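Grernmont Toy Library: Frequently Asked Questions

Last updated 29 January 2020

Who can join?

Anyone who lives or works in Grernmont and looks after a child under 12. That includes grandparents, foster carers and child minders. You do not need to be a parent. Day care centers and preschools can join too, but they use a separate form, which you can ask for at the desk.

What does it cost?

Family membership is $12 a year. There is no charge per toy. If the fee is a problem, tell us when you sign up and we will waive it. You won't be asked for proof.

What do I need to bring to sign up?

A photo ID and something with your address on it, such as a utility bill or a lease. If you have just moved and have neither, a letter from your employer or your child's school is fine.

What kinds of toys do you have?

The collection has 2,000 items. The largest sections are puzzles, building sets, ride-ons, dress-up clothes and pretend food. There is also a shelf of board games for older children and a small baby section. You can browse the catalog on the computer by the door. We do not have a full catalog online yet.
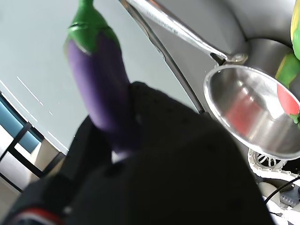

Photo: Signe Hedegaard / Grernmont Toy Library

How many toys can I take home?

Up to four at a time per family. A set counts as one toy, however many pieces are in it. Ride-ons and playhouses are limited to one per visit.

How long can I keep them?

Three weeks. You can renew once by phone or in person unless another family has put the toy on hold. Party items, such as the ball pit and the parachute, go out for one weekend only and have to be booked ahead.

Are there late fees?

No. We stopped charging them in August. If a toy is more than two weeks late we will call you, and you can't borrow anything else until it is back.

What happens if we lose a piece?

Tell us when you return the set. Each bag has a card listing the pieces, so please check against it before you leave the building and again before you come back. Small losses are normal and we don't charge for them. If the missing piece makes the toy unusable, we may ask you to pay part of the cost of a new one. The most we ask for is half.

Pieces do turn up months later under car seats. Drop them in the box at the desk with a note saying which set they came from, if you remember. 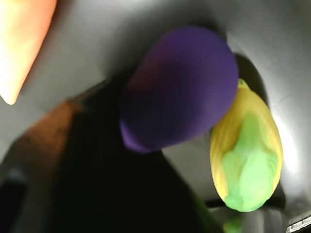
How do you clean the toys?

Hard plastic toys are washed in warm soapy water and air dried. Wooden toys are wiped down with a damp cloth. Dress-up clothes and soft toys go through the washing machine on hot. We ask families to give things a quick wipe before returning them, but please don't put anything in a dishwasher. It warps some plastics and takes the paint off.

If someone in your home has had a stomach bug or head lice, let us know and we will set those items aside for extra cleaning.

Are the toys safe for babies?

Only those with a yellow sticker. Everything else may have small parts and is meant for age three and up. If a toy breaks at home, stop using it and bring it back in whatever state it is in. Please don't glue it.

Can I donate toys?

Yes, if they are complete, clean and in working order. We can't accept stuffed animals, car seats, cribs or anything that has been recalled. Call before you bring large items, as storage is tight. Keir Geddes handles donations and is in on Thursday mornings.
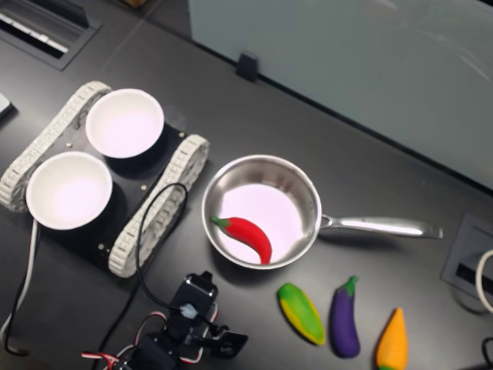
We can't pick up donations or give a dollar value for tax purposes, but we can give you a receipt listing what you dropped off.

Can my child play there?

Yes. The play corner is open whenever we are. An adult has to stay in the room.

Where do I park?

There is free parking behind the building, entered from Plondska Street. The back door has a ramp and is the easier one with a stroller.

I have a question that isn't here.

Call extension 153 during open hours and ask for Ignacio Kowalczyk, or leave a message. We return calls within two working days.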